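From: Yvonne Goodall
To: Drestumdale Energy list
Subject: Re: [drestumdale-energy] The gas main and the Flusten consultation

Dear all, and Graham in particular,

Sorry to have been slow with this. I had half a reply written at the weekend and then the broadband went off, and by the time it came back I had changed my mind about most of it, so perhaps that was a blessing.

Graham Horrocks wrote:

> I still can't see why we are being asked to agree to anything before
> the regulator has ruled. Flusten want to run the new gas main up the
> valley and they want the parish to say it has no objection. If we say
> that in October and the licence is refused at Christmas, what have we
> gained? And if the licence is granted, we have given away the only
> bit of bargaining we had. I would sooner we said nothing at all and
> let them come back to us.
>
> Also, does anyone know whether the 204 houses in their leaflet
> includes the Yeoman estate or not? It makes a big difference to the
> sums.
>
> Graham

On the houses first, as it's the easy one. I rang Flusten's office and spoke to a very patient young man, who confirmed that 204 is everything on the proposed route including the Yeoman estate. Without the estate it drops to 128, so the estate is 76 houses on its own, and you can see why they are so keen to have it in. He also told me the connection charge would be £2,492 per household if the scheme goes ahead as drawn, payable over five years if you prefer. I asked whether that was fixed and he said it was "fixed for the purposes of the consultation", which I wrote down word for word because I thought you would all enjoy it.

Now for the harder part. I do see the force of what you say about keeping our powder dry, Graham, and a month ago I would have agreed with every word. What has shifted me is reading the government's paper on rural supply, which Gemma Whiteley kindly printed out for me (all 90 pages, bless her, and she wouldn't take anything for the ink). As I read it, the regulator has to take account of any view the parish sends in before the ruling, and needn't take account of anything that arrives afterwards. So silence isn't quite the strong hand it looks. We could perfectly well write and say that we have no objection in principle, but that we want the road crossing moved away from the school and the charge put in writing — and that would be on the record when they sit down to decide.

Kuldeep Nishad made a point at the supper that I don't think got written down, so I'll put it here before it's lost. If prices jump again the way they did two winters ago, people who have just paid to be connected will feel they were led up the garden path, and they'll blame the parish as much as the company. He thinks we ought to ask for the Nultelier heat scheme to be costed alongside the gas main, so that people can at least look at the two together. I'm not technical and I can't say whether a shared heat scheme would suit a valley as strung out as ours, but I'd like to see the figures. 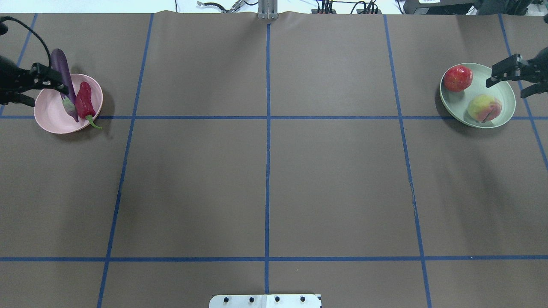

Aubergine in the pink bowl, tape on the table.

Dwight Hiebert has offered to go through the tariff side of it, for which I'm very grateful, as he did this sort of thing for a living before he moved here. He has asked me to pass on that the standing charge matters far more than most people suppose, particularly for anyone living alone in a small house who hardly has the heating on. If you have an old bill you don't mind him seeing, oil or electric, do send it to him directly with your name crossed out. Please don't send it to the whole list! We had that last year with the bin business and I don't think poor Gemma has quite got over it.

So what I'd suggest, Graham, is that you and I draft something short between us, a page at most, and put it on the list for people to pull to pieces. If you're still against it once you've seen it on paper then I'll happily put your view in as a separate paragraph, with your name on it. I'm at home most afternoons after two, and there's usually cake.

One last thing: the consultation form asks for a map reference for each property, and mine came out wrong on the printed version, so do check yours before you send it back.

With warm wishes to everyone,

Yvonne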